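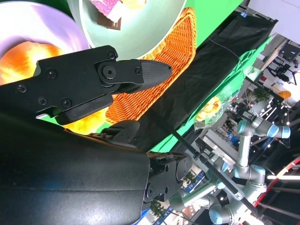
Slide 1. Table with the orange woven basket, two dishes, black and green cloth.

Speaker notes, Rajitha Majumder
Hevside, Jun 19, 2026, session 3

Start with the table. Leave the slide up while people sit down. Don't read the title.

The talk is about setting out food on a small table when there isn't much space and the room is busy. Ask who has done one this year. Wait for hands.

Color first. The plate is pale lavender and the bowl is a pale mint white. Food with strong color shows up well on both. Point to the orange and yellow piece on the plate, then the pink, white and brown one in the bowl. Say that I buy pale dishes secondhand and don't try to match them. Gastgate order is the exception, skip unless asked.

Basket. Orange, tight weave. It goes behind the dishes so people can reach the food without leaning over it. Baskets get wide fast, so measure before you buy.

Cloth. Two fabrics, black and bright green. The green has creases in it. My rule is to hang fabric the night before and steam it in the morning. Mention the Zurnik clips, 2 per side. Pass one around.

Bag. The clear plastic bag is lying on the fabric at the edge. Good place to talk about what gets unwrapped and when. I keep things bagged until the doors open, then one person opens everything and takes the bags away.

Cable. Thin black one, running down over the black cloth. It's hard to see on black. Tape it or route it behind. Spend a full minute on this.

(If running late, drop the next part.)

Costs. The Gajdoš hall table came to 871 for the day, mostly food. The cloth gets used again in August.

Break at 90 minutes. Handouts are on the chair by the door. Take questions after the break.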